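Home Sewers and Menders Wanted for the Hostari Winter Workshop

Do you darn, patch, quilt or take up hems at your own kitchen table, and have you ever thought you might like to do it in company? Hostari is a small mending workshop in Flambridge, and we are looking for people who would enjoy joining us for a season of repairing clothes and household linen for our neighbours. You needn't be an expert, and you certainly needn't be quick! Some of our happiest menders had never threaded a machine before they came through the door, and were turning collars by December.

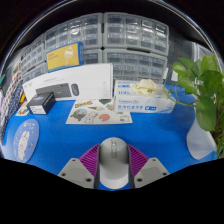
We meet for two hours each week, over seven weeks, and everyone works at their own pace with plenty of tea and a good deal of chatter (bring your own mug if you are fussy about mugs, as several of us are). Pale cottons and white thread are where most beginners start, and if you are setting up a practice corner at home we do recommend a bright blue tabletop like this one, so that a dropped needle or a stray end of white thread is easier to find. Later on you can choose between knitwear, denim and curtains, or simply carry on with whatever is in your own mending basket.

Places are free and we can pay your bus fares. You should be 18 or over and able to come to most of the sessions.

To apply, send us a few lines about yourself and something you would love to learn to mend. Letters go to Hostari, Flambridge, and should reach us by 15 April 2018.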